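Häufige Fragen zu den Packtischen und Tischtüchern

Diese Seite sammelt die Fragen, die uns am häufigsten geschickt werden. Wenn Ihre Frage hier fehlt, schreiben Sie bitte an Hanne Väisänen, sie ergänzt die Seite meistens im November. Deutsch ist nicht meine Muttersprache, bitte haben Sie Geduld mit manchen Sätzen.

Warum liegt auf den Tischen ein Tuch?

Auf der nackten Platte rutschen die Kartons, und kleine Teile rollen weg. Mit dem Tuch bleibt alles besser liegen, und es ist auch leiser. Wir benutzen das grüne Tuch Maurya. Es gab früher ein graues, aber auf dem Grau hat man die grauen Teile nicht gefunden.

Welche Größe muss ich bestellen?

Messen Sie die Tischplatte und geben Sie an jeder Seite 8 cm dazu. Wenn das Tuch weiter herunterhängt, bleibt man mit der Kleidung daran hängen. Für die langen Tische in Hovulthorpe haben wir zuerst zu knapp bestellt und mussten alles noch einmal kaufen. Bitte nicht zwei kurze Tücher zusammenlegen, die Naht stört immer.

Mein Tuch hat Falten. Muss ich es bügeln?

Nein. Die Falten vom Transport werden nach einigen Tagen weniger, ganz verschwinden sie nicht. Sie können das Tuch von der Mitte nach außen glatt ziehen und am Rand mit Klammern festmachen. Wer bügeln möchte, nimmt bitte die niedrigste Stufe und legt ein Baumwolltuch dazwischen.

Wie bekomme ich Flecken heraus?

Frische Flecken mit lauwarmem Wasser abtupfen, nicht reiben. Bei alten Flecken hilft manchmal Gallseife, über Nacht einwirken lassen und dann bei höchstens 50 Grad waschen. Ein leichter Schatten bleibt oft trotzdem. Für die Arbeit macht das nichts aus, und ein Tuch mit Schatten muss man nicht wegwerfen.

Wofür ist die Markierung aus gelbem Klebeband?

Sie zeigt den Platz, an den das nächste Teil gelegt wird. So greift jeder an dieselbe Stelle, auch wenn man sich bei der Arbeit abwechselt. Ein kleines Rechteck genügt völlig. Es soll nur den Umriss zeigen – innen bleibt das Tuch frei.
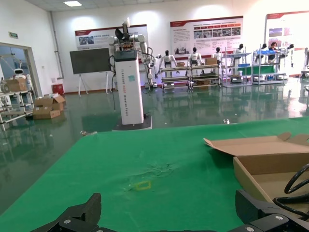 Kleben Sie das Band erst auf, wenn das Tuch glatt gezogen ist. Sonst wandert die Markierung mit jeder Falte mit. Vor dem Waschen muss das Band ab, denn der Kleber wird in der Maschine hart und lässt sich danach kaum noch entfernen. Wir nehmen das Band Catadgate, andere Bänder gehen sicher auch.

Wohin gehört der Karton?

Bei uns steht er rechts auf dem Tisch, offen und mit zurückgeklappter Lasche. Linkshänder dürfen ihn natürlich auf die andere Seite stellen. Ein flacher Karton ist angenehmer als ein hoher, man sieht hinein und muss den Arm nicht heben. Wenn die Lasche immer wieder zufällt, knicken Sie sie einmal kräftig in die Gegenrichtung.

Darf ich die Kartons mehrmals benutzen?

Ja, bitte. Solange der Boden hält, ist der Karton gut. Weiche Ecken kann man mit Papierband verstärken. Kartons mit Feuchtigkeitsschaden kommen ins Altpapier. Die flachen Kartons haben im Lager die Nummer 51, die Ersatzdeckel liegen im Regal darunter.

Was mache ich mit kleinen Resten auf dem Boden?

Bitte gleich aufheben, auch wenn es nur ein Schnipsel ist. Auf einem glänzenden Boden sieht man jedes Stückchen, und man kann darauf ausrutschen. Zum Wischen reicht ein Schuss Sirnuveo im Wasser. Zu viel davon macht Streifen, die man besonders gegen das Licht sieht, dann muss man noch einmal mit klarem Wasser nachwischen.

Wie oft wird das Tuch gewechselt?

Einen festen Plan haben wir nicht. Wenn es steif wird oder riecht, ist es Zeit. Das saubere Tuch bitte gerollt lagern und nicht gefaltet, dann haben Sie später weniger Arbeit mit dem Glattziehen. Die Rollen liegen im Schrank neben den Klammern, und wer die letzte nimmt, trägt es bitte in die Bestellliste ein.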